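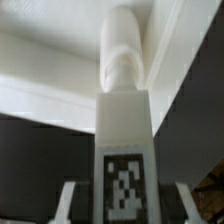 Tall block, marker square facing front, the round-topped white piece sitting on top.

6 July 2018

Up too early. Toast in the car, crumbs everywhere. Notes now before I forget the lot, will be scrappy.

Whole day on the white parts. Everything white!! Blocks white, the little cylinder white, and by mid-morning my eyes had given up and I was going by feel. The only way I can tell which face of a block is which is the black and white squares. Must pencil a letter on the bottoms. Said that in April too. Didn't do it in April either.

Wiped the table down first thing with the blue cloth. Black top, so it shows every smudge, and the cloth just pushes the dust about. Second go with a dry one, bit better. Still smudgy. Gave up, put the blocks out at the left and got on with it.

Ha-neul Byun rang at the worst possible moment re the Lasine instructions. Wants the pictures for step 7 redone because people keep putting the leg on upside down. Fair enough. I did it myself last week and I wrote the bloody step. Told her end of the week, regretted it straight away.

Lunch: cheese sandwich, standing up. The good mustard is finished.

Also the backdrop. Green cloth has gone wrinkly again, folds all across it. Should have hung it up overnight like I said. The steamer is at home, under the stairs, behind the tent. Of course. Bring the steamer!! 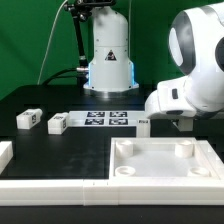 After lunch

Slower. Tired, and the room gets stuffy once the door's shut. Had a proper think about the order of things. The Gautier sheet says lay out all the pieces, then start. I start and then go hunting for pieces. So tried it their way for once, everything in a row, biggest at the back, and yes all right, it was quicker. Am not telling Ha-neul.

Taper on the tall blocks still bothers me. You'd swear they were straight until you stand one up. Narrower at the top, so up the right way they're fine, and the other way they look drunk. That wants to go in the instructions, bold, first page. NARROW END UP. Maybe a drawing as well, people don't read.

Virmont parcel came, finally. 41 dollars postage for a bag of felt pads and they sent the brown ones. I asked for white. Emailed, got an auto-reply saying they aim to answer within 90 hours, who picks 90. Will use the brown underneath where they can't be seen and send the rest back if I can find the tape gun. 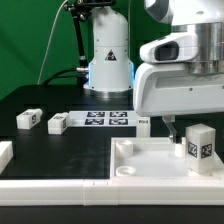
Anyway found the tape gun, it was in the drawer with the batteries. Cleaned that drawer out while I was there. Half of them flat. Kept two dead ones by mistake I think, will find out at some terrible moment.

Tea at four. Biscuits a bit soft. Wrote up the Didard order on the back of an envelope, 80 sets by the autumn, then panicked and wrote it again on actual paper. Where are 80 sets going to live? The hall cupboard won't take them. Could clear the shelf above the coats but Dad's records are up there and I'm not having that conversation agian. 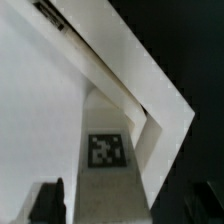
Colour question still open. Didard want a grey option. I like the plain white, it looks clean, and it's the smooth flat faces that sell it for me. But it'd be a relief to be able to tell one bit from another, wouldn't it. Grey for the big pieces and white for the small? Ask for a price on both. Ring before ten, they never pick up after.

Home late, bins not out. Soup from the freezer. Thumb sore.

Tomorow: steamer, pencil, mustard, parcel back to Virmont, and redo the step 7 pictures if the light's any good. Bed.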